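Notebook entry, 22/09/2025
Wreath stand and memorial plaque, Sandlow landing commemoration

Plaque came back from Narkarthorpe this morning. Lettering recut on the second line, where the old casting had the regiment's name short of a letter. Depth checked at both ends and the middle, all within tolerance. Border left as it was in May. Patina slightly darker on the recut line; will even out with wax, two coats, no heat.

Fixing holes: 8 mm, one per corner. Lower left is out of square with the others by 2 mm. Slotted the back plate to suit and left the plaque alone. Filippos Kouris wants the original screws reused. Two of them have damaged heads, so they go in at the bottom.

Wreath stand: 7 hooks, as on the old drawing. Margaritis delegation has asked for its wreath to hang level with the town's. Raised the outer hook on the seaward side to match. Leg angle is now 45 degrees and the stand no longer rocks on the workshop floor. Not yet tried on the quay setts.

Flagpole sockets from Andby not arrived. Order of flags still to be confirmed by the town office; do not engrave the socket collars until it comes in writing.
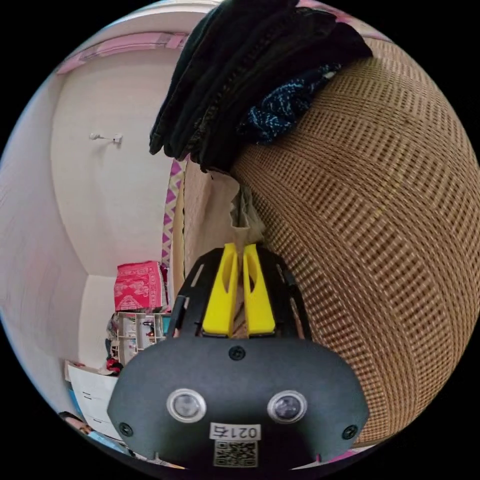 Wicker hamper and clothing beside shelving

Remaining before the veterans' service: wax the plaque, cut felt for the stand feet, paint the chain posts. Old bronze offcut with the earlier spelling goes to the museum store, labelled, with a copy of this page. Kouris has the key.

Check the quay anchor bolts at low water. The inner pair were stiff last year and need grease before the stand goes down.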